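Search this site Search Go

FOR RELEASE Thu 20 May

Odbridge Repair Room Adds a Small Hardware Bench for Handles, Springs and Stubborn Little Parts

ODBRIDGE. Hi everyone, Rukhsana Jadoon here, and I get to write the announcement this time because the small hardware bench was my idea (and because I wouldn't stop talking about it all winter). Starting this week, the Odbridge Repair Room has a bench set aside just for the little metal bits: handles, hooks, latches, clips, hinges, springs, the things that come off a bag or a box and then live in a kitchen drawer for six years.

We took in 674 repairs last year, and 254 of them came down to one small part. I went through the tickets myself. A toolbox is perfectly good, the lid is fine, and then the handle flops over and you can't carry it. People bring it in half embarrassed, and I always tell them I love these jobs! They're fiddly and they're cheap and you get to hand somebody back a thing they already liked.

My own favorites are the spring-loaded ones. A curved loop, a coil on one leg, a little fitting on the other, and the whole piece is smaller than a cookie. Clean it, look hard at the coil, and please don't pull on it to see what happens. I have done that. I found the spring in August, behind the radiator.

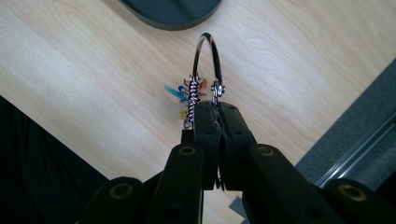 Small Hardware Bench, Odbridge Repair Room

I like a polished silver loop with bright streaks of light along the curve, and I like a tightly coiled spring even more, so you can guess how I feel about the two of them together.

The bench itself came to us through a grant of $415 from the Sternari Fund, which paid for the vise, a good lamp and 95 lidded trays. Khurram Malik built the rack for the trays over two weekends and labeled every one of them, in handwriting much nicer than mine. "I want people to be able to find a spring without asking me," he told me, and then somebody asked him for a spring.

Drop-in hours are Tuesday evenings from six to nine. Bring the item and every piece that fell off it, in a bag if you can. If the part is missing, come anyway and we'll dig through the trays with you. We can't take locks off doors or anything with a gas fitting.

Press questions and offers of old hinges can go to Huguette Marchand at the front desk.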